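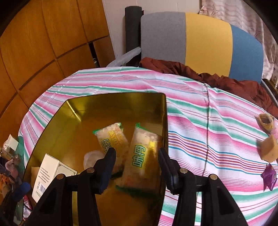

Glenys Eynon wrote in after last week's notes to say she still can't see why a stripe that changes width should be any harder to weave than one that stays the same, and could I please go over it again before we all get to the looms. Fair question, Glenys! I rushed it, so let's go back.

When you plan a striped cloth, nearly all the stripes you see running the long way are decided before you throw a single pick. They live in the warp. You wind your threads in the color order you want, you put them on the loom in that order, and that's your pattern, locked in. I've got 36 ends to the inch on my own loom right now and I did the color order on the back of a gas bill (don't copy me, use the grid sheets).

Even stripes are easy because you can wind the same little bundle over and over. Two colors, same count, tie off, go again. You can do it while you talk. A stripe that fades out is a different animal. Say you want a wide solid band that thins down into hairlines at its edge. Now each line of color is a bit narrower than the last and the ground between them is a bit wider, so no two bundles match and you can't let your mind wander. I once lost my place on a warp of 3,628 ends, and I found the mistake only after I'd threaded the lot. I had a cup of tea and a small cry and then took 14 inches of width back out.
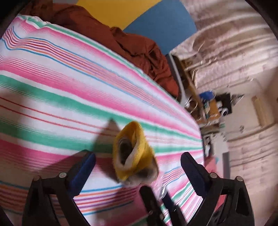 Broad bands fading to hairlines, with narrow colored lines between.

So, how to keep your place. Write the sequence as numbers down the page, one line per color change, and put a tick next to each line as you wind it. Mared Parri uses a ruler and slides it down, and that's fine too. Tie your cross at every color change, even when it feels fussy.

One more thing on color. A thin line of something strong, red say, reads much louder on white than it does beside another dark. Wind a few inches around a strip of card and prop it up across the room before you commit. I mean really across the room, stand by the door!

For next time: bring your grid sheet with one fading band drawn out in full, both sides, plus a card wrap of the same band. If you're short of yarn, the Grasham cotton in the cupboard is free to use up, but please leave me the green.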